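Infusion Bill Line Items, Lelthorpe and Grendville: README

Version 5, Thursday, April 29, 2021
Maintained by Binta Adeleke. Cleaning scripts by Tuấn Nghiêm.

What it is

A table of billed and paid amounts for infused drugs given at outpatient clinics in two towns. Each row is one line from one patient's bill. Patients sent us their itemized bills and, where they had one, the insurer's explanation of benefits. We typed up both and matched them by hand.

People have started citing this as evidence of what infusions cost. Please read the rest before you do that.

Why we made it

Hospitals say the list price doesn't matter because hardly anyone pays it. Insurers say they bargain it down. Both claims may be right, but neither came with numbers we could check for the clinics we cared about. The Urnuvero price lookup was supposed to settle this. We tried it in February and got a range so wide that the low end and the high end could have been two different drugs. So we asked patients for paper.

What's in the files

bills.csv has the line items. Columns are bill_id, clinic, drug_class, units, billed, allowed, plan_paid, patient_owed, and matched.

plans.csv has the plan type for each bill: employer, individual, public, or none. We don't publish the insurer's name. Two people asked us to, and we said no, since in a town the size of Grendville the insurer plus the drug is close to a name.

notes.txt has remarks on single bills. Read it. A lot of the odd values are explained there, and some are described there as odd and left alone.

Size

The current release has 80 bills from 48 patients. That is small. It is small enough that one expensive stay can drag an average wherever it likes, and one does. If you must report a single number, use the median and say how many bills went into it.

Where the bills came from

Patients at the Chaudhry infusion clinic in Lelthorpe and at the Grendville outpatient center. All of them heard about the project from another patient or from a flyer. Nobody was sampled. People mail in a bill when the bill makes them angry, so expect the high end to be crowded. We have no way to correct for this and we don't trust anyone who says they can do it with a weighting formula.

How amounts were recorded

billed is the amount the clinic charged before any discount. It is copied as printed.

allowed is the amount the plan agreed to. It is blank when we had no explanation of benefits. Blank does not mean zero. Version 3 wrote zero in those cells, and if you have version 3 you should delete it.

patient_owed is what the paperwork said the patient owed. Whether the patient paid it is a separate question and we did not ask. Some manufacturers send copay help straight to the clinic, and that money often shows up on neither document. We suspect patient_owed is too high for the newer drugs. We can't prove it.

units is a mess. One clinic bills per milligram and the other per vial for some of the same drugs. Tuấn wrote a conversion for the common ones and left the rest as they were. Don't compare unit prices across clinics unless matched is set to 1.

Known problems

In 20 of the bills, the lines don't add up to the printed total. We called the billing offices. One told us the difference was a "system adjustment," which we recorded in notes.txt in quotation marks and have not been able to turn into anything more useful.

Facility fees are sometimes their own line and sometimes folded into the drug line. A drug that looks cheap may just be sitting next to a large fee. Check the whole bill_id before you say anything about price.

Dates of service are cut down to the quarter. Deductibles start over at different times for different plans, so you can't tell from this file who had met theirs.

Not suitable for

Estimating what your own infusion will cost. Ranking the two clinics. Any claim about the whole state, or about a drug company's pricing. Anything with the word "average" in a headline.

Privacy

Names, birth dates, account numbers, and diagnosis codes were removed before the bills were typed. Paper copies were returned or shredded, as the patient chose. Drugs are grouped by class, which costs you detail -- we know, and we're keeping it that way.

Changes

Version 5: corrected unit conversions, added plan type.
Version 4: blanks restored in allowed.
Version 3: withdrawn.

Reuse

Free to use with credit. If you publish a chart, publish the row count next to it.
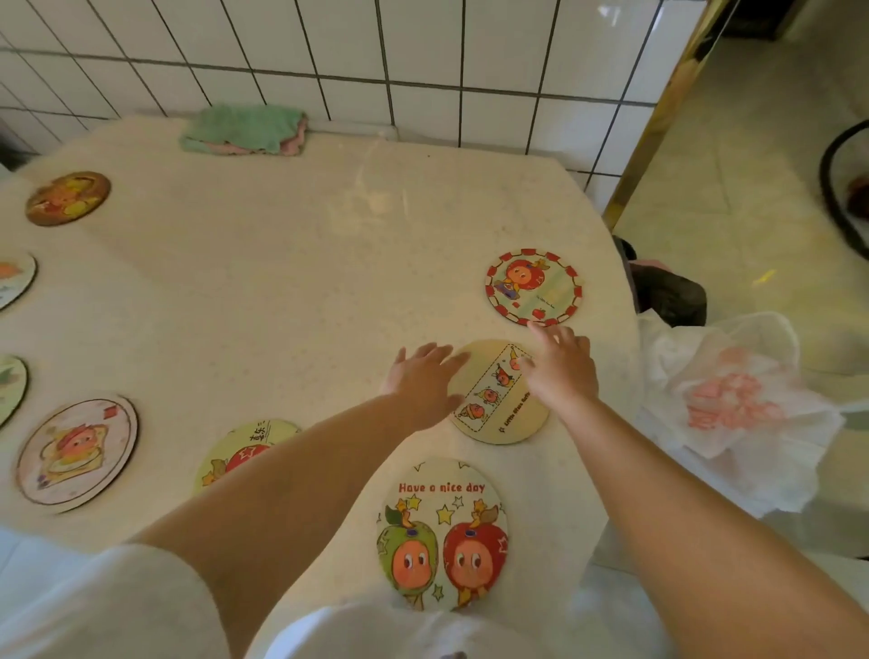 Cartoon coasters on the table, both times. 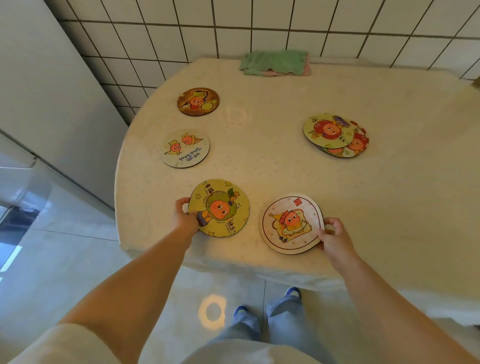

Can I work out what share of the billed amount the plans really paid?

Only for rows where both allowed and plan_paid are filled in. Divide plan_paid by billed within each bill, leave out the bills that don't add up, and treat the result as a description of these patients and no one else.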